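May, late evening

I want to write down the day before I forget what I learned. In the morning I worked again on the loader for the Plater software, the part which cuts the recordings into pieces for training. The left and the right gripper each send their own stream, and between the two clocks there was a shift that I could not explain for three days. Today I found it. I was reading the time when the message arrives at the computer, and not the time when the picture is made. It was one line of code. I was ashamed and happy together.

After the correction I ran all 37 recordings again. The finger width now follows the pictures well, and the plot of the two hands has no more small steps. I also made the planner wait 200 milliseconds before it trusts a closed grip - before, it was too quick to believe. After lunch I looked at the views next to each other, from the head and from the grippers, to decide what the policy really needs to see.

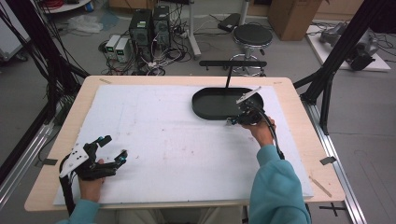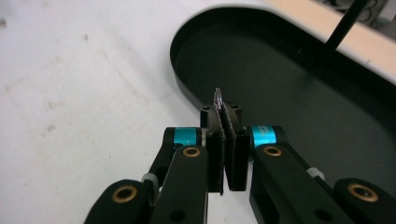
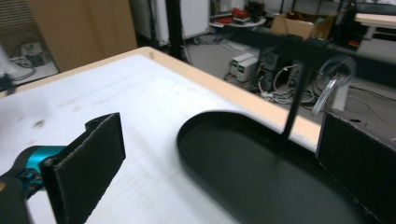

In the evening call the Corneck group was not so convinced as me. They said that a small, shiny part between the fingers is a difficult thing for any vision model, and that I should not judge a grip from the gripper camera only. Their proposal is to compare the finger width with the command and let the picture decide only when these two disagree. I answered that the width of such a thin piece is almost zero, so the noise of the encoder is perhaps bigger than the piece. They agreed, but they still want to see the numbers.

So tomorrow I will write the small test. I will take 500 samples of a closed grip with nothing inside and look how wide the noise is. If it is too wide, I must go back to the picture and maybe crop it closer to the tips. The crop tool from Ochoa can do this, but its settings file is still a mystery for me.

I must also rename the folders for Zollosdale. Two of them have the same name with a different capital letter, and the script takes the wrong one. Now it is late and my eyes are tired - I go to sleep.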